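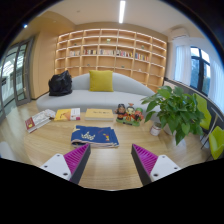

Wrist view over the round table, fingers open, blue stack ahead.

Fisheye wrist view: policy closes short of the book stack

Print this page | E-mail this page

Posted by Yabsira Wubshet in Student Projects

Our team is building a handheld gripper for data collection as a senior design project. The same finger assembly later bolts onto the arm in the lab. Fingers are printed, with magenta ridged pads on the inner faces and white mounting plates held by small screws. The camera sits behind the fingers with a wide fisheye lens.

The task is tabletop clearing: approach a book or stack, close on the near edge, drag it to the side. We recorded 397 demonstrations, most of them on a low round table with a pale wood top. Training loss looks normal. On the arm, the policy goes to the correct object but closes 24 mm short of it, nearly always along the approach direction. Side-to-side error is small.

Things I have checked:
- Finger width reading is correct at both ends of travel.
- Frame rate is stable.
- Retraining with a different seed gives the same offset.

Images are resized for training with no undistortion. The grain lines on the table curve a lot toward the edges and the shelves behind the sofa bow downward, so I suspect the lens. Should I rectify everything before training? Our demo for the Matura review is in December and I would prefer not to record again.

Bernadette Wojcik

Do not rectify yet. A network trained on distorted images and run on distorted images from the same lens has no reason to produce a constant offset. You would also throw away the outer part of the view, and that part helps with pose tracking. In your picture the bookshelf grid, the window and the ceiling light all give usable structure. The tabletop alone would give much less.

An offset in one direction that survives a new seed is usually a transform error. Check these in order:

1. The camera-to-fingertip transform on the handheld unit against the one on the arm. If the arm bracket is a different part, measure it. Do not take the number from the CAD file.
2. Latency. If the image timestamp lags the pose timestamp, the error scales with approach speed. Run the same approach at half speed. If 24 mm becomes 12 mm, it is time and not geometry.
3. The crop. If the handheld recordings and the arm stream are cropped differently before the resize, the fingers will land on different pixel rows. Overlay one frame from each. The pads and the screw holes in the white plates make good reference points.

We had item 3 on the Gunow rig last year. One script cropped from the center and the other from the top. It took two weeks to find — the overlay takes five minutes.

Sille Steinarsdóttir

get a normal lens. fisheye is more trouble than it's worth for a class project

Amber De Graaf

I would not change the lens with 397 demonstrations already recorded on it.

Agree with Bernadette on the overlay. One addition: a low table puts the objects well below the height of most bench setups. If your arm is mounted at bench height, the approach angle will differ from the handheld demonstrations even when the transform is right. Plot the pitch of the gripper at the moment of closing for both. On our Urnitlow entry the two distributions hardly overlapped, and 92 extra demonstrations at the arm's own height fixed most of it.

Also mask the black area at the bottom of the image if its shape differs between the two mounts. The network will use it if you let it.

Contact us | Copyright Assunção Robotics Help Exchange | Back to top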